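Rechercher sur le site
Saisissez un mot-clé

Jedumau — Fleurs coupées et compositions
Liste de contrôle : atelier, chambre froide et préparation des commandes

Contrôle réalisé le 6/6/21 par Zanele Nkosi
Site : atelier Stirport
Résultat global : conforme avec réserves (2 points à reprendre)

Codes : C = conforme ; R = réserve ; NC = non conforme ; SO = sans objet

1. Chambre froide

1.1 Température de consigne affichée et relevée — C
Relevé à 4 °C au thermomètre de contrôle, sonde placée à mi-hauteur, porte fermée depuis au moins un quart d'heure.

1.2 Ouverture de la porte depuis l'intérieur — C
Poignée débloquée sans effort, porte verrouillée de l'extérieur pendant l'essai.

1.3 Joint de porte — R
Joint décollé dans l'angle inférieur, côté charnières. Condensation au sol sur le seuil. À remplacer. La référence du joint figure sur le bon Coetzee classé avec la notice du groupe froid.

1.4 Absence de fruits et de denrées dans la chambre — C
Rappel : l'éthylène dégagé par les pommes et les bananes accélère la chute des pétales, en particulier sur les œillets et les pieds-d'alouette. Les repas du personnel restent dans le réfrigérateur de la salle de pause.

1.5 Charge des étagères — C
Jusqu'à 41 kg par niveau selon la plaque du fabricant. Seaux pleins sur les deux niveaux bas uniquement.

2. Postes de composition

2.1 Sécateurs et couteaux de fleuriste : état, affûtage, rangement — C
Lames rangées fermées ou sous étui en fin de poste. Un couteau à manche fendu a été retiré du service.

2.2 Pistolets à colle chaude — C
Cordons intacts, supports stables. La colle froide florale reste préférable pour les bracelets et les boutonnières : elle ne brûle pas les pétales et tient mieux en chambre froide.

2.3 Fil à tiger et épingles — R
Sur les bracelets de cérémonie, les extrémités du fil doivent être recourbées puis recouvertes de ruban floral. Sur le lot contrôlé, 2 pièces présentaient une pointe perceptible au doigt sous le ruban. Pièces reprises immédiatement. Contrôle tactile à ajouter à la fiche de sortie, avant mise en boîte.

2.4 Éclairage des plans de travail — C
Pas d'ombre portée sur la zone de coupe.

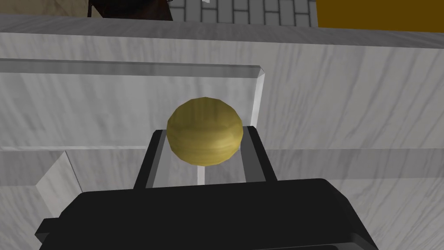

2.5 Hauteur des plans et tapis antifatigue — C
Le tapis du poste bouquets ronds gondole légèrement le long du mur. À surveiller, sans incidence sur la circulation pour l'instant.

3. Produits et végétaux à risque

3.1 Port de gants pour euphorbes, hellébores et alstrœmères — C
Gants nitrile disponibles en trois tailles. Le latex des euphorbes est irritant pour la peau et les yeux ; le rince-œil a été vérifié, date de péremption valide.

3.2 Baies décoratives (millepertuis, lierre) — C
La mention « ne pas consommer » est présente sur l'étiquette de chaque commande livrée à une école ou à une crèche.

3.3 Conservateur en poudre et désinfectant pour seaux — C
Bidons Salton étiquetés, bouchons fermés, stockage au sol sur bac de rétention. Fiches de données de sécurité dans le classeur rouge, à jour.

4. Sols, circulation, eau

4.1 Évacuation des déchets verts — C
Feuilles et tiges balayées entre deux séries. Le bac roulant ne doit pas stationner devant l'issue de secours, même pendant le chargement.

4.2 Siphon de sol — C
Grille en place, écoulement normal. Prochain curage en septembre.

4.3 Remplissage et transport des seaux — C
Volume limité à 8 litres pour le port manuel. Au-delà, chariot obligatoire.

4.4 Escabeau de la réserve à vases — C
Patins neufs, verrouillage correct.

5. Véhicule de livraison

5.1 Arrimage des cartons et des supports — C
5.2 Bâche antidérapante — C
5.3 Climatisation de la caisse — SO (véhicule de remplacement)

Suites à donner

Point 1.3 — remplacement du joint, puis nouveau relevé de température sur une journée complète.
Point 2.3 — modification de la fiche de sortie et rappel de la consigne aux deux postes concernés.

La fiche signée est conservée dans le registre de sécurité de l'atelier.

Ce site utilise des cookies pour mesurer son audience. Accepter — Refuser — Personnaliser

Contact — Mentions légales — © Jedumau — Haut de page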